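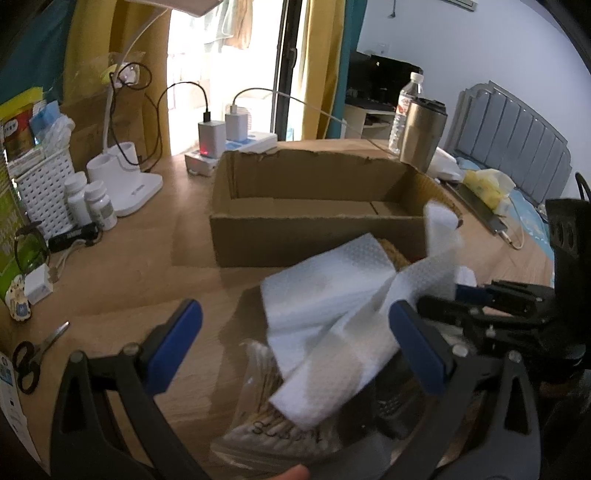
Products > Teaching by demonstration > Hand-held grippers > Findia pair

Findia hand-held gripper pair

The Findia is a two-finger gripper that you hold and work yourself. You carry out the task with it, the camera on the tool records what the fingers do, and the recording is used to teach a robot arm fitted with the same fingers. It is sold as a pair, left and right, for jobs that need two hands: holding a box steady while something goes into it, opening a bag, folding, passing an item across.

The pair suits people who want to record in ordinary rooms. There is no arm to bolt down and no safety fence. A kitchen worktop or a bedroom table will do, and the things already on it can stay where they are. Policies trained only on cleared benches tend to do badly once a basket, a lamp or a phone cable turns up near the work, so we suggest recording with a mix of tidy and untidy tables from the start.

Fingers and pads

Each finger is an open angled frame in dark grey, with a blue pad on the gripping face. The pads are soft enough to pick up a folded tissue or a thin plastic bag without much squeezing, and they can be changed when the surface starts to shine. Changing a set takes a small screwdriver and a few minutes. Please change both pads on a gripper together. A worn pad facing a new one will let light items twist.

The fingers on the arm-mounted version, Findia A, have the same shape and pads. If you fit pads of your own to the hand-held tools, fit the same ones to the arm.

Camera

The camera sits behind the fingers and looks forward over them, so both pads stay in view through the whole stroke. The lens is wide. It takes in the item being gripped, most of a table and a good part of the room beyond, and when the two grippers work close together each one usually sees the other. This helps when lining up left and right recordings.

Bright windows and glass doors behind the table will burn out to white. It does no harm to tracking in most rooms, but if the recordings keep failing the check, draw a curtain or move round to the other side of the table.

Recording a demonstration

Press the button on either handle to start. Both grippers begin together. Do the task at a steady pace, a little slower than you would by hand, and press again to stop. The handle buzzes once for a good recording and twice if tracking was lost.

Try to keep your free fingers away from the item. A fingertip showing at the bottom of the view now and then is fine, but pushing an item with it is not, as the robot has no finger there to copy you with.

For box packing we start new users on soft and awkward things - tissue, cotton swabs in a bag, crumpled wrappers - placed next to an open cardboard box. They show up bad habits quickly. Rigid items are more forgiving and can come later.

Working by remote control

The same pair can drive two arms live through the Grasso link box, sold separately. The arms follow your hands and the fingers open and close with yours. Most customers record the bulk of their demonstrations hand-held and use the link for corrections, taking over when the arm goes wrong and showing it the way out. Corrections are saved in the same format and can be mixed in with the rest.

Specification

Finger opening: 82 mm
Grippers per set: 2
Recording time per charge: 40 minutes
Software: Fesum Recorder, one licence included
Mounting: hand-held, or arm flange with Findia A kit

In the box

Left and right grippers, spare pads, charging lead, calibration card, carry case and printed guide. A charger plug is not included.

Price and delivery

£1,384 per pair, excluding VAT. Sets are assembled and calibrated at our Arklow workshop and sent out once they have passed the tracking test. Pads, fingers and straps are kept in stock as spares. Orders for more than one pair may be sent in separate parcels.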